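About Us

Immont is an aviation supply and advisory company. We help airlines, leasing firms and maintenance shops buy, sell, move and return aircraft and the parts that keep them flying. Our work covers narrow-body and regional jets, mostly in the middle and later years of their service lives.

The company started 15 years ago as a parts desk with a single customer, a regional carrier that needed landing gear components faster than its usual suppliers could ship them. We still run that desk. It now serves 73 customers and takes calls at any hour, including holidays.

What We Do

Parts supply. We stock rotable and consumable parts and source what we don't hold. Every part leaves with its full trace paperwork, and we don't list a unit for sale until the records have been checked by a second person.

Lease returns. Most disputes at the end of a lease are over records and cabin condition. Our return teams start work on site up to 13 months ahead of the return date, go through the aircraft files and give the operator a list of open items with a cost beside each one.

Market advice. Delivery delays and slow certification decisions have kept older jets in service longer than many owners planned. We advise banks and leasing firms on values, storage costs and the timing of sales. Our advice desk is paid by fee only and takes no share of any sale.

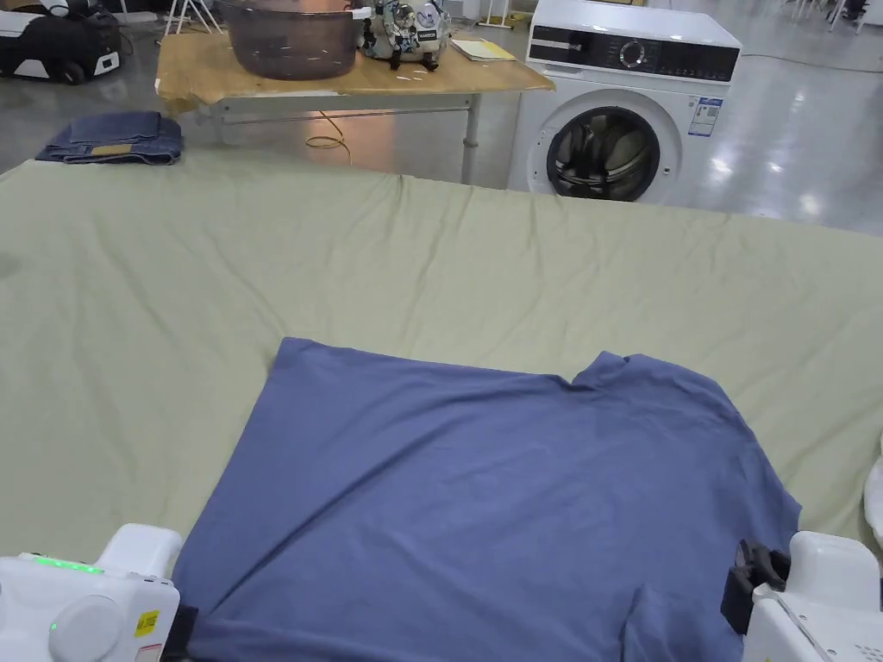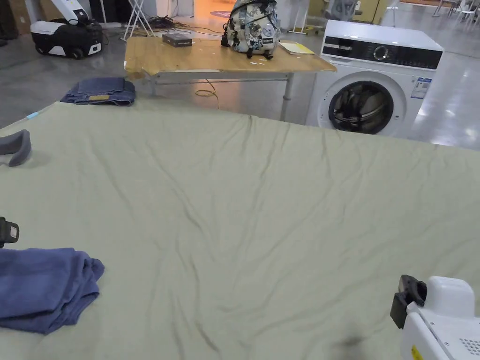 Storage and re-entry. When an aircraft has been parked for a long period, we plan its return to service with the operator and the local authority – engine checks, battery replacement, software updates, crew paperwork and the ferry flight. We don't carry out the maintenance ourselves. It goes to approved shops that we audit every year.

Our Group

Immont has two sister companies. Zusell handles freight and customs for aircraft parts, including engines and other oversized items. Zustell runs the records software that we use in our own lease return work and also licenses it to outside operators. Each company has its own management and its own accounts, and customers can use one without using the others.

Our main warehouse and offices are in Conceição, a short drive from the airport cargo gate. The building holds the parts store, a bonded area, the records room and the advice desk. We moved there from a smaller unit after the lease return business outgrew it.

How We Work

A quote request sent before noon gets an answer the same working day. If we can't find a part, we say so and close the request. Aircraft-on-ground calls go ahead of everything else – the night shift can release stock without waiting for the sales office.

We offer five paid trainee places a year in records, logistics and stores. No aviation background is needed. Trainees spend time in each department before choosing where to stay, and applications open in January.

Visits to the warehouse are by appointment. Please allow extra time at reception for the security check, and bring a photo ID.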